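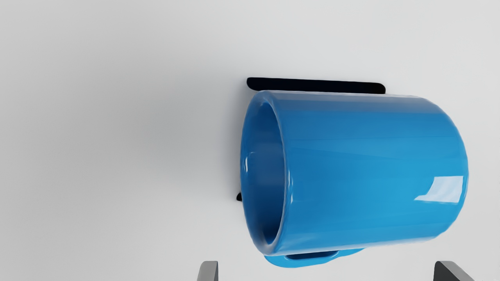 Quantas demonstrações são necessárias para treinar a política de preensão num objeto novo?
Com o Plustolero, 100 demonstrações simuladas por objeto bastam para iniciar o treino; a partir delas, o gerador produz as variações de pose, luz e posição inicial da garra.

4. Preparação do conjunto de treino em simulação

Esta seção descreve a montagem do conjunto usado no método de preensão por câmera de punho. Ela pressupõe que o simulador Darko já está instalado e que o braço foi calibrado conforme a seção 3. Os valores indicados são os mesmos dos experimentos da Dekbridge, revisão de 20/03/2023.

4.1 Carregar a cena

1. Abra o Darko e selecione o perfil "mesa_branca". O fundo liso reduz o tempo de renderização e facilita a segmentação.
2. Importe o objeto-alvo da pasta de malhas. Para objetos com alça, confira se a malha de colisão preserva o vão entre a alça e o corpo.
3. Importe um objeto de distração. Ele pode ficar parcialmente encoberto pelo alvo.
4. Ative a câmera de punho e verifique se os dois dedos da garra são visíveis na borda inferior da vista.

Nota: se apenas um dedo aparecer, a transformação entre câmera e garra está errada. Repita o passo 3.6 antes de continuar.

Cuidado: não use a malha convexa automática em canecas. Ela fecha o vão da alça e a política aprende a evitar uma região que deveria estar livre.

4.2 Definir as poses iniciais

5. No painel de poses, marque "em pé", "deitado" e "invertido".
6. Para a pose "deitado", solte o objeto a baixa altura e aguarde a estabilização. Uma caneca cilíndrica tende a rolar até que a alça encontre um apoio; por isso, o estado só deve ser gravado quando a velocidade angular chegar a zero.
7. Sorteie a rotação em torno do eixo vertical. Mantenha a distribuição uniforme.
8. Salve as 13 configurações de referência em arquivo separado. Elas servem apenas para avaliação e não entram no treino.

4.3 Gravar as demonstrações

9. Conecte o dispositivo de teleoperação e abra a garra por completo.
10. Aproxime a garra do alvo mantendo os dedos de lados opostos da região de contato. Em objetos deitados, o operador pode escolher entre o corpo e a alça, mas deve manter a mesma escolha em toda a sessão.
11. Feche a garra, levante o objeto e encerre o episódio com a tecla F.
12. Descarte os episódios em que o objeto de distração foi deslocado.
13. Repita até completar 100 episódios válidos.

Nota: misturar pegadas pelo corpo e pela alça na mesma sessão gera ações médias que não correspondem a nenhuma das duas. Se as duas forem necessárias, grave sessões separadas e preencha o campo "modo" no cabeçalho.

4.4 Gerar as variações

14. Execute o gerador do Plustolero com a opção "luz" ativada. A posição da fonte muda a cada episódio, e com ela os reflexos nas superfícies brilhantes.
15. Defina o limite em 3.000 episódios por objeto.
16. Ao final, abra o relatório e confirme que as poses deitadas estão representadas na mesma proporção das demais.

Cuidado: a opção "cor" altera também os dedos da garra. Desative-a quando a política usar os dedos como referência visual.

4.5 Treinar e avaliar

17. Inicie o treino pelo Trosemex com o arquivo de configuração padrão. Os pontos de controle são salvos a cada 2.000 passos.
18. Avalie cada ponto de controle nas configurações de referência salvas no passo 8.
19. Escolha o ponto com maior taxa de sucesso na pose "deitado". Nos nossos testes, essa pose separou melhor os modelos; em pé, quase todos tiveram resultado parecido.

Nota: a perda de validação não acompanhou a taxa de sucesso. Não a use como critério de parada.

Se a garra parar antes do contato de forma repetida, verifique primeiro a escala da malha e depois a normalização das ações. A transferência para o braço físico é tratada na seção 5.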